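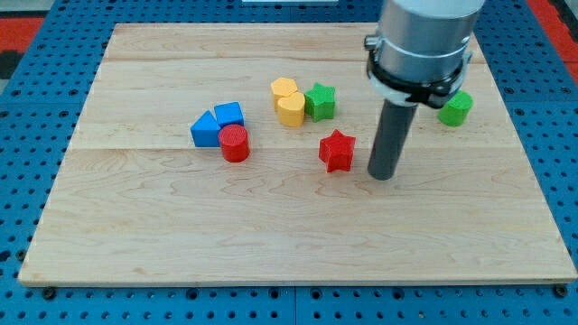 Golard 체인에서 NFT 메타데이터 고정 방식 바꾸기

2022년 12월 8일

지난 8월에 Golard 테스트넷에 올려 두었던 컬렉션의 메타데이터 저장 방식을 교체했다. 작업 내용을 정리해 둔다. 컬렉션은 총 752개 토큰이고, 컨트랙트는 ERC-721 표준 인터페이스를 그대로 따른다. 발행 로직에는 손대지 않았다. 바뀐 부분은 tokenURI가 반환하는 값과 그 값이 가리키는 파일의 보관 위치다.

기존 구조

기존에는 baseURI에 일반 HTTPS 주소를 넣고 뒤에 토큰 번호를 붙였다. 서버는 Clollow의 가장 작은 인스턴스였고, 정적 JSON 파일을 nginx로 내보내는 구성이었다. 구현이 쉽고 오타가 나도 파일만 고치면 된다. 단점도 같은 곳에서 나온다. 파일을 아무 때나 고칠 수 있으므로 토큰 보유자 입장에서는 자기가 산 것이 내일도 같은 내용인지 확인할 방법이 없다. 체인에 기록되는 것은 소유자 주소와 토큰 번호이고, 이미지나 속성값은 기록되지 않는다. 서버가 내려가면 지갑 화면에는 빈 칸만 나온다.

8월에 인증서 갱신 스크립트가 실패해서 이 문제가 드러났다. 인증서가 만료되자 Tander 지갑이 메타데이터 요청을 전부 거부했다. 갱신 자체는 금방 끝났지만 지갑 쪽 캐시에 실패 응답이 남아서 복구 후에도 이미지가 한동안 뜨지 않았다. 캐시 만료 시간은 문서에 나와 있지 않았고, 내 쪽에서 무효화를 요청할 수 있는 API도 찾지 못했다.

검토한 방식

첫 번째는 온체인 저장이다. JSON을 base64로 인코딩해서 data URI로 반환하면 외부 의존성이 사라진다. 속성값만 있는 토큰이라면 이 방식이 제일 깔끔하다. 그런데 이 컬렉션은 래스터 이미지를 쓴다. 이미지까지 컨트랙트 스토리지에 넣으면 가스비가 감당되지 않는다. SVG로 다시 그리는 방법도 생각했으나 원본의 질감이 전부 날아가서 포기했다.

두 번째는 IPFS다. 파일 내용의 해시가 곧 주소(CID)가 되므로 내용이 바뀌면 주소도 바뀐다. 무결성 문제는 이것으로 해결된다. 가용성은 별개다. 누군가 해당 CID를 핀(pin) 해 두지 않으면 가비지 컬렉션 대상이 되고, 결국 어느 노드에서도 찾을 수 없게 된다. IPFS에 올렸으니 영구 보존된다는 설명을 판매 페이지에서 종종 보는데 틀린 설명이다.

두 번째 방식을 택하고 핀을 2곳에 두었다. 하나는 집에서 돌리는 노드이고 다른 하나는 Villalobos의 유료 핀 서비스다. 요금은 저장 용량 기준이라 이 정도 규모에서는 신경 쓸 수준이 아니다.

이전 절차

순서는 다음과 같이 잡았다.

1. 이미지 디렉터리를 CAR 파일로 묶고 루트 CID를 구한다.
2. 각 JSON의 image 필드를 ipfs://루트CID/번호.png 형식으로 치환한다.
3. 치환된 JSON 디렉터리를 다시 묶어 두 번째 루트 CID를 구한다.
4. 핀 서비스와 자체 노드에 모두 올리고 양쪽에서 CID가 일치하는지 확인한다.
5. setBaseURI를 호출한다.
6. freezeMetadata를 호출한다.

2번과 3번의 순서를 바꾸면 안 된다. JSON 안에 이미지 CID가 들어가므로 이미지가 먼저 확정되어야 한다. 처음에는 두 디렉터리를 하나로 묶으려 했는데, 그러면 JSON이 자기 자신을 포함하는 루트의 해시를 미리 알아야 하는 구조가 되어 성립하지 않는다.

4번에서 시간을 많이 썼다. 같은 파일을 넣었는데 CID가 서로 다르게 나왔다. 원인은 청크 크기와 CID 버전의 차이였다. 자체 노드는 기본값으로 CIDv0을 만들고 있었고, 핀 서비스는 CIDv1에 raw-leaves를 켠 상태였다. 버전 표기만 다른 경우라면 변환이 가능하지만 raw-leaves 여부가 다르면 DAG 구조 자체가 달라져 해시가 맞지 않는다. 서비스 쪽 업로드 기능을 쓰지 않고 로컬에서 만든 CAR를 그대로 밀어 넣으니 양쪽 값이 같아졌다. 업로드할 때마다 옵션을 맞추는 것보다 이 방법이 낫다.

freezeMetadata

이 함수는 표준에 없다. 내 컨트랙트에 넣어 둔 것으로, bool 변수 하나를 true로 바꾸고 이후의 setBaseURI 호출을 revert 시킨다. 되돌리는 함수는 만들지 않았다. 호출하기 전에 전체 토큰의 tokenURI를 순회하면서 JSON 파싱, 필수 필드 존재 여부, 이미지 응답 코드를 검사하는 스크립트를 돌렸다.

첫 실행에서 95번 토큰이 걸렸다. attributes 배열의 마지막 원소 뒤에 쉼표가 하나 더 있었다. 관대한 파서를 쓰는 지갑에서는 정상으로 보였을 것이고, 그래서 지금까지 모르고 있었다. 파일을 고치면 디렉터리 루트 CID가 바뀌므로 3번부터 다시 진행했다. 고정한 뒤에 발견했다면 수정할 방법이 없었다.

게이트웨이

ipfs:// 스킴을 직접 해석하지 못하는 클라이언트가 아직 많다. 그렇다고 tokenURI에 특정 게이트웨이의 HTTPS 주소를 넣으면 원래 문제로 돌아간다. 게이트웨이가 문을 닫으면 링크도 죽는다. 컨트랙트에는 ipfs:// 형식만 남기고, HTTP 변환은 프런트엔드에서 처리했다. 프런트엔드는 게이트웨이 목록을 순서대로 시도하고 제한 시간을 넘기면 다음으로 넘어간다.

Tander는 최근 버전부터 ipfs://를 자체 처리한다. 구버전에서는 여전히 이미지가 안 나온다.

Aurelio Goicoechea가 메일로 지적해 준 부분도 적어 둔다. 마켓플레이스들은 메타데이터를 자체 데이터베이스에 복사해 두는 경우가 많아서 baseURI를 바꿔도 자동으로 갱신되지 않는다. ERC-4906에 정의된 BatchMetadataUpdate 이벤트를 발생시키면 이를 구독하는 인덱서는 다시 읽어 간다. 내 컨트랙트는 이 이벤트를 지원하지 않는 상태로 배포되었고 프록시 구조도 아니어서 추가할 수 없었다. 토큰 페이지마다 새로고침 요청을 보내는 스크립트로 대신했다. 다음 컬렉션에는 처음부터 넣을 예정이다.

남은 작업

자체 노드의 핀 상태를 주기적으로 점검하는 부분이 아직 수동이다. 핀 목록을 조회해서 루트 CID 2개가 모두 recursive로 잡혀 있는지만 보면 되므로 cron으로 충분하다. 핀 서비스 쪽은 API 응답이 pinned로 나오더라도 다른 노드에서 실제로 받아지는지를 따로 확인해야 한다. 메인넷 배포는 이 점검이 자동화된 다음에 한다. 검사 스크립트는 하드코딩된 경로를 정리한 뒤 저장소에 올리겠다.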